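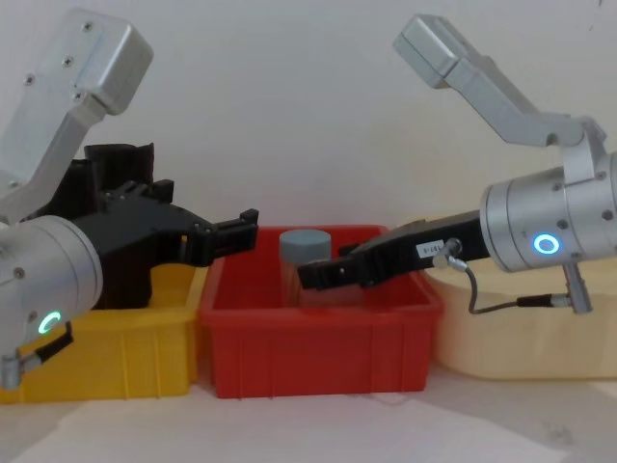 Yellow and red bins on the white table, jar in the red one.

glindholm
Sorting by color, one category per bin. Jars go in red. Bins are Plollska, 200 mm deep.

shelf_312
Jars need dividers. In an open bin they tip when you pull it off the shelf.

glindholm
Mine stay on the table, so tipping is a minor issue. I do want labels on the rims.

pantrymath
Disagree on color. Label the contents and buy one color -- replacements are easier to match.

shelf_312
Color reads faster from across a room. Dividers first, though.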